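4.2 What people do with the towel

I came to this part of the study by accident. I'd gone to Bruststead to ask households about hot water, and I had a lovely interview sheet all about boilers and shower times. What people wanted to talk about was towels. How many each person gets, how often they go in the wash, who is allowed to use whose. By the end of the first week I'd given up steering them back and added a fresh page to the sheet.

We ended up with 81 households willing to talk about laundry at length, and a fair few who would have gone on past midnight if I'd let them. Usha Ramasamy did the evening visits and I did the mornings, so there may be a bias in there that we haven't untangled (people are much stricter about hygiene at nine in the morning, I swear). We asked everyone how many days a bath towel stays in use before it's washed, and the middle answer was 5. Fine, good, a number. But the number hides nearly everything I found interesting.

Folding, for a start! Once a towel has been folded and put on a shelf, people treat it as clean, and they'll defend that quite fiercely. A towel on a hook is open to argument. A towel over the bath is already halfway to the basket. I started calling this the "shelf rule" in my notes, and Geert Meijer, who read the early drafts, kept crossing it out until he caught himself using it. Figure 3 goes with this point.
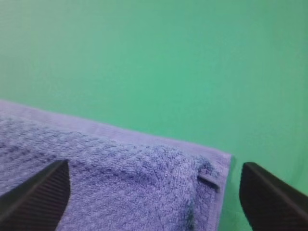
Figure 3. A folded terry towel.

Koen Van Dijk objected that the shelf rule was only a habit of people with shelves, and that in a small flat the hook and the cupboard door end up being the same place. I think he's right, or right enough that I went back to my notes. In the two streets with the smallest flats, folding hardly came up. People there talked about colour instead — one colour each, no borrowing, and dreadful rows when a visitor took the wrong one.

So I'd now put it more loosely. Every household had some way of telling a fresh towel from a used one without touching it, and the method depended on how much room they had. Maes (the older estate, with the big airing cupboards) leaned on folding and stacking. The newer blocks leaned on colour and on hooks. What I can't say is whether any of this changes how much washing gets done, as we didn't meter the machines until September, and by then half the families had started washing more often on account of my questions.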